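Small thread on sleeping better in a rented room. I moved to Witberg in July and for 9 nights I slept very badly.

1/ The street is loud until midnight. I tried earplugs, but then I did not hear my alarm. Now I use one only, in the ear that is up.

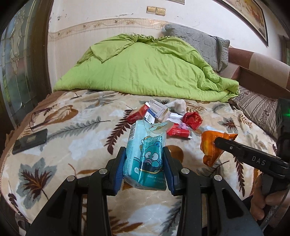
2/ No coffee after lunch. My colleague Védís Ravn told me this for months and I did not believe her -- she was right.

3/ I keep the heating at 18 degrees. In my first week I had it much higher and woke up with a dry mouth.
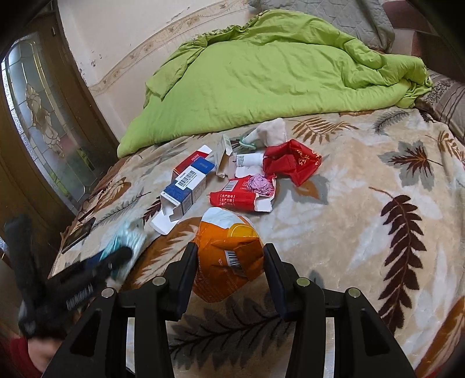
4/ The phone charges in the kitchen. This one is still hard for me. 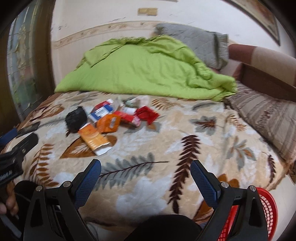 5/ If I am awake for a long time, I get up and read something boring. At the moment it is the tram rules of Witberg, 13 pages. I am on page four.

Tell me what works for you, please. I read all replies -- but in the morning.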